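Compartment tray

A compartment tray, also called a divided tray or sorting tray, is a shallow open container split into sections by fixed or removable walls. It is used to keep small items apart on a desk, workbench or shop counter. Common contents include screws, beads, buttons, coins and electronic parts.

Design

Most compartment trays have between 3 and 20 sections. Straight dividers make the best use of the floor space, but small parts tend to collect in the corners, where they are hard to pick up. Curved dividers, sometimes called scooped walls, let a fingertip slide an item up the side and over the rim. Trays of this type are often sold for coins and for jewelry findings.

Removable dividers fit into slots molded in the outer walls. They can be moved to suit the contents, although very thin items such as washers may slip underneath.

Materials

Early trays were made of wood or tinplate. Molded plastic is now the usual material for low-cost trays. Clear and tinted types allow the contents to be seen from the side. Smoke gray is a common tint in office ranges, among them the Prillari desk series, and it hides light scratches better than clear plastic does. Trays for electronic work may be made of static-dissipative plastic, which is normally black or opaque.

Use

In repair work, parts are usually placed in the tray in the order they are removed. Components with wire leads are harder to store than loose hardware, as the leads catch on one another and reach over the walls of shallow sections. Deeper compartments or small bags are used for these parts.
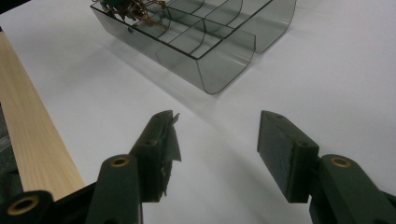 Translucent gray plastic tray with curved dividers. A cluster of small parts with fine metallic wires or leads lies in the far corner.

Trays are cleaned with mild soap and water. Solvents can cloud or crack some clear plastics.

See also
Drawer organizer
Parts cabinet
Coin tray

Last edited 2021-12-27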